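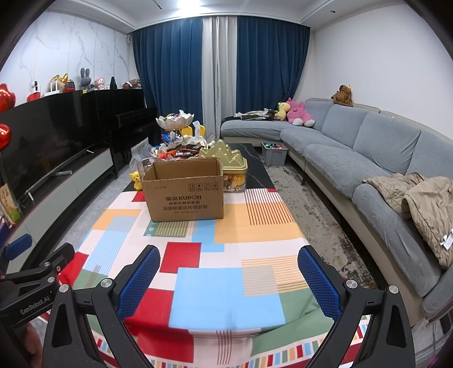

Open box, patchwork cloth.

Zititard Snack Swap - questions we get a lot

Last updated: 2024-09-02

What is this?

A snack swap by mail. You sign up, you get matched, you send a box of snacks to your match and somebody else sends one to you. Two rounds a year, spring and October. Run out of Prukbridge by Lovely Ignacio plus whoever is free that week.

Is the person I send to the same person who sends to me?

Usually no. It goes in a chain. Direct pairs only if you both ask for it on the form, under "other".

What does it cost?

Nothing to join. You pay for your own snacks and your own postage. If postage is a worry tick "domestic only" and you'll be matched inside your own country. Lots of people do, totally fine.

When does the October round open?

Form goes up the first of the month, closes when the list is full or after two weeks, whichever. Matches go out by email a few days later. Check spam. Please check spam before writing to us.

How heavy can the box be?

Limit is 3590 grams packed, box and padding included. Weigh it closed, with the tape on. Bathroom scale is OK - stand on it with the box, then without, subtract. Light boxes are welcome, no minimum weight, but please fill it so things don't rattle.

What kind of box?

Any clean cardboard box that still has stiff corners. Used is good. Cover or cross out old labels and barcodes, the sorting machines will read them and your box goes on a trip. No gift wrap on the outside, it tears and takes the address with it.

What can I put in?

Factory sealed, shelf stable, in date. Crackers, cookies, hard candy, dried fruit, tea, instant noodles, seasoning mixes. At least a month left on the date when you mail it, more if its going overseas.

What can't I put in?

- anything homemade, sorry
- meat or anything with meat in it, jerky included
- fresh fruit, seeds, plants
- alcohol, including the chocolates with liquor inside
- glass jars
- chocolate in the summer months, unless you know it's cool at both ends

Customs rules vary and they change. Look up the destination before you shop. We can't check every country for you.

Do I have to send local snacks?

No but people like it. Regular supermarket stuff from where you live is exciting to someone who's never seen it. No need to hunt down anything fancy. Single packs are better than one giant bag, easier to share and they pack flat.

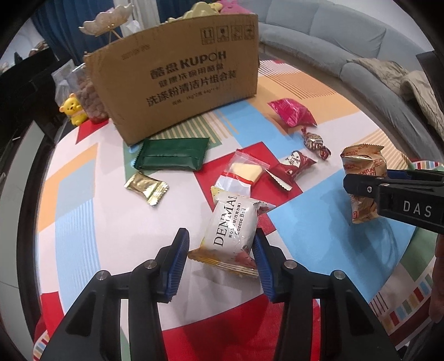 And leave things in their wrappers, even if taking them out would save room. Your match needs the ingredients list. If the label isn't in a language they read, write a little note with the main allergens, taped to the pack. Phone translation is good enough to start with but double check nuts, milk, egg, wheat and sesame yourself.

I have an allergy. Can I still join?

Yes. Put it on the form and it gets passed to your sender. That said, these are ordinary people packing in ordinary kitchens, we can't promise anything about traces. If your allergy is severe we'd honestly suggest the postcard swap instead - same form, other checkbox.

What do I write on the customs form?

Be specific. "Food" gets boxes held up. "Wheat crackers, fruit candy, black tea bags" with a quantity and a value for each. Mark it as a gift. Put the real value.

Do I need tracking?

For domestic, yes. International, if you can afford it. Either way keep the reciept until your match says it arrived.

My box hasn't come.

Did your sender post a tracking number? Look there first. International can sit in customs for a long time with no updates. If the round has been closed a month and still nothing, email us and we'll ask the sender. If it's really lost, Villanueva keeps a list of people willing to send a rescue box. No guarantees but most get one.

Something arrived crushed or open.

Crushed is fine to eat if the seal held. Open, throw it out. Let your sender know nicely, they'd probably want to know for next time.

Can kids join?

With a parent's name and email on the form. The box gets addressed to the parent.

Can I drop off in person?

Prukbridge people only. Pladska takes boxes at the front counter during opening hours, labeled and taped shut please. They don't sell tape. You still pay postage, leave it in an envelope with your name on.

How do I reach you?

Email is quickest. Paper mail to PO Box 759, Prukbridge - letters and postcards only, boxes dont fit and get sent back. Replies are slow the week matches go out.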